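3.2 What people kept, and why

I went into the Stosden interviews expecting to hear about money, and I did, a bit. But what my 30 households really wanted to talk about was pride! One man had kept the same desktop computer going since his daughter started school, and he had the lid off before I'd sat down (I never did get my tea).

Fadwa Tazi and I coded these stories as "keeping for the sake of it" — a clumsy label, but it stuck. Computers came up far more than kettles or toasters, mostly as things you could open up yourself.
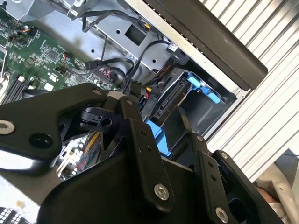
Figure 2. A desktop computer with its case open.

3.3 Where the spare parts live

Drawers, mainly. Temitope Danladi ran the Prundham visits and found the same thing there, plus a good many biscuit tins.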